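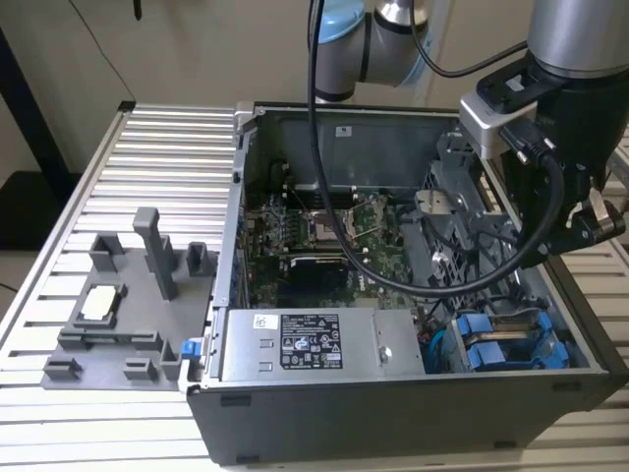

Open Day at the Vovivthorpe Workshop: Your Questions

Last updated 11/15/19

Getting here and getting in

Do I need to book?
Yes. Places are free but each demonstration takes 32 people, and we can't squeeze in more. Book through the form on the Plilura website. You will get an email with your slot. Print it or show it on your phone at the front desk.

Can I turn up without a booking?
You can, and if someone has dropped out we will let you in. At the August open day most people who came without a slot did get to see something, but a few waited a long while and left. Please don't travel far on the chance of it.

Where do I park?
Use the lower car park, past the tyre place. The spaces by the main door are for deliveries and blue badge holders. If the lower car park is full, there is street parking on the hill behind us.

Is the building step-free?
The front desk, the demonstration room and the toilets are all on the ground floor. The talk is upstairs and there is a lift. The cafe is in the next building, across a short stretch of cobbles.

The demonstration

What will I see?
A robot arm working on a desktop computer. The case lies on its side on the bench with the side panel off, and the arm works down into it from above. The demonstration is about fitting and removing parts, mainly the processor, which has its own place on a grey tray to the left of the case. A member of the team talks through each step and stops for questions.

How long does it last?
Half an hour for the arm, then as long as you like at the side tables. The talk is separate and has its own slot.

Is the robot doing it by itself?
For some of the steps, yes. For others a member of the team steers it, and the person talking will say which is which as they go. If you miss it, ask.

Does it ever go wrong?
Yes. It misses a part, or it stops because it has met more resistance than it expected. When that happens we put things back and start the step again. If it keeps happening we move on to the next step so the group behind you isn't held up.

Why a computer?
It has a lot of different jobs in a small space. A processor has to go in flat and the right way round. The socket has a metal lever to work. There are cables and brackets to keep clear of, and drives held in plastic carriers. People also tend to know what one looks like inside, or are curious to find out.

What is the tray for?
It is a 3D-printed fixture. It holds a part in a known position so the arm can go to the same place each time. The processor sits flat in a square holder. We change the tray design quite often, and some older ones will be on the side tables for you to pick up and look at.

Are the computers new?
No. They are second-hand office machines, bought in a batch from Soler. The one on the bench has a Dell board. We have no tie to Dell and they don't sponsor the open day.

Is the computer switched on?
No. It is unplugged from the mains for the whole demonstration.

Can I touch the robot?
No. Please stay behind the yellow line while the arm is powered. There is a spare gripper on the side table that you can open and close by hand, and children usually like that one.

Can I bring my own computer for it to work on?
Sorry, no. The arm is set up for one model of case and would need a good deal of work before it could manage yours.

The talk

Who gives it?
Florencio Zabala, who runs the assembly work at Plilura. The talk is called "Small Parts, Tight Corners" and is in room 203. No technical knowledge is needed.

Will there be anything about the Turkar project?
A little, towards the end. Turkar is our work on taking old machines apart for reuse. It is at an earlier stage and there is nothing to show running yet, but Florencio will take questions on it.

Will the slides be put online?
Yes, on the open day page, usually within a fortnight.

Children, schools and photos

Is it suitable for children?
From age 6 upwards. Younger brothers and sisters are welcome but may find it slow. The arm moves at a gentle pace and there are long pauses. Under-16s need an adult with them.

Can I bring a school group?
Not to the open day itself. We run separate visits for schools, with more time at the tables. Email the front desk with the age of the class and the dates that suit you.

Is it noisy?
Not very. There is some hum from the equipment and a short beep if the arm stops itself. If beeps are a problem for someone in your group, tell us when you book and we can turn the sound off for that slot.

May I take photos or film?
Yes, without flash. Please ask before filming other visitors.

Other things people ask

Does Plilura sell the robot?
No. We buy the arm in and work on how it is used. If you have a job in mind for one, leave your details at the desk and someone will ring you.

Are you taking on staff or apprentices?
Sometimes. Current openings are listed on the website, and there will be a sheet at the desk.

What does it cost to put on?
The last one came to £2,000, mostly staff time and room set-up. It is paid for out of our own budget. We don't collect donations.

I can't make my slot. What should I do?
Use the cancel link in your email so that the place goes to someone on the waiting list.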